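What the Boarding House Ate: Meals and Money in Clusby
A term project in local history, by Nandini Rao

Everyone in this report ate off a plate, and after that their dinners had very little in common.

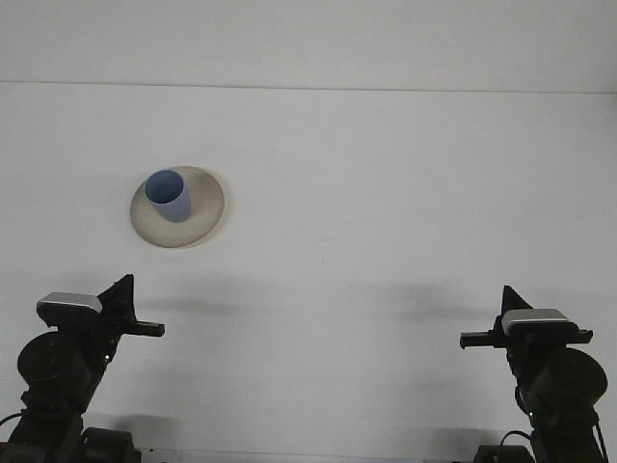 Why boarding houses

My first topic was the Clusby canal. Three other students had already picked the canal, which is a lot of attention for a ditch. My instructor steered me to the Povier ledger, a household account book begun in 1847 by the couple who ran a boarding house on the mill side of town. It lists what they bought, what they charged, and who left without paying. That last section is the longest.

Sources and how I used them

The town library lets you read the ledger in person, in pencil, with your coat on. (The heating is also from 1847, I suspect.) I worked through it in February and copied out every food entry for the first winter. There are 31 pages of them. Mrs. Povier wrote a clear, upright hand. Mr. Povier wrote as if the pen owed him money, and I have marked his pages as "uncertain" in my notes.

I also read letters home from two mill workers who boarded there. They should be handled with care, as people writing to their mothers tend either to starve or to feast.

What they ate

Mostly bread, salt pork, potatoes and dried beans. Butter shows up every week until January and then vanishes until spring. Mrs. Povier bought molasses in amounts that made me check my arithmetic twice. Fresh fruit appears once, as "apples, poor," and one of the letter writers mentions the same apples with real feeling.

Coffee is harder. The ledger has coffee, but it also has a good deal of roasted rye, and I doubt the boarders were told where one stopped and the other began.

Who paid

The house had 34 boarders on its books that winter, though never all at once. Mill hands paid by the week. A traveling clock salesman paid in a clock. The Poviers gave him credit for nine dinners, and a later note in Mr. Povier's writing says either "stopped" or "shipped." I lean toward stopped.

Problems

The ledger shows what came into the kitchen and says nothing about how it was shared out. I assumed equal portions, which anyone with brothers will find touching. Prices are also tricky, as some goods were traded for laundry.

With more time I would compare the Poviers to the boarding house across the river. Its account book survives too, but mice got to the pork.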